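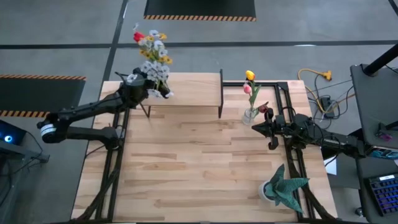 Jelthorpe Two-Arm Bench
Planning and buying guide for handling and arranging work

The Jelthorpe bench is a pair of table-mounted arms with a control computer, supplied for teams who want to train or test handling of light, awkward goods. Most of our recent enquiries have come from people who work with stems, foliage, soft packaging and glassware. This page covers what you get, what you need to have ready, and what tends to be left out of a first budget.

What is supplied

Two arms with clamps and side rails
Two parallel grippers, Pita pattern, with one spare set of fingers
Control computer, with the Lacerda software already installed
Power supplies and cable sleeves for both arms
Emergency stop on a 6 metre lead
Setup guide and a printed parts list

The table is not included. Any solid top will do if it is flat, does not rock and has clear edges on the left and right for the rails. Glass and thin folding tops are not suitable. If you would like us to supply a table, ask for it at the quotation stage, as it goes on a separate pallet.

Space and power

Allow a clear floor area for the table and for a person to walk all the way round it. The elbows of the arms swing outside the line of the tabletop when they fold back, and this is the measurement customers most often miss. Do not put shelving, screens or chairs within reach of the elbows.

The bench runs from ordinary wall sockets. We ask for a separate socket for each arm and a third for the computer and screen. Extension leads can be used during setup, but for a permanent position please have sockets fitted close to the table and keep cables off the walkway. The computer can stand on either side. The operator's keyboard should be within arm's length of the stop button.

Choosing goods to practise on

Artificial flowers are a sensible first purchase for anyone planning floral work. They keep their shape from one session to the next and can be used for months. Buy a mix. Single tulips with thick stems are the easiest to grip, while sprays with several thin stems catch on one another and need a slower approach. Bunches are harder again, and the gripper has to close on the stems low down without crushing the heads.

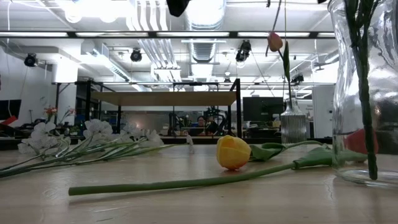 Vases need more thought than flowers. A wide vase with a flared rim is forgiving, and a stem that comes in at a slight angle will usually still go in. A narrow-necked bottle leaves very little room for error and is better kept for later. Clear glass can also be difficult for cameras under bright overhead lighting, so try your own vases under your own lights before you order them in quantity. Heavy bases are worth paying for.

Allow for losses. Petals and leaves come off artificial stems with handling, and one site we supply replaces around 30 stems in a normal quarter. Put this in the running costs with the gripper fingers, which are a wearing part.

Delivery and setup

Delivery is normally 27 working days from a confirmed order. The bench arrives in two crates with a combined weight of 52 kilos, excluding any table. Two people can unpack and mount it in a morning with the tools in the box.

Anselmo Barros runs our installations and will go through your floor plan with you before the order is confirmed. Send him a sketch with the door widths, socket positions and ceiling height marked. If you want overhead cameras, tell him what is already up there, such as ducts, pipes, light rails and spotlights, as these decide where a camera can be fixed.

We close for two weeks in December. Orders that need to be spent within the calendar year should reach us by the end of October.

What to put in the budget

The bench itself, at the quoted price
Table, if you do not have one
Sockets and any electrical work
Screen and keyboard
Cameras and mounts
Practice goods and vases
Spare gripper fingers
Operator training, one day on site or online
Yearly service visit from the second year

The first service visit is included in the price. Service is carried out by Brakico under our contract, and you book it through us.

Hire is available on a monthly basis, with part of the hire charge taken off the price if you buy afterwards. Please ask for the current rates when you request a quotation.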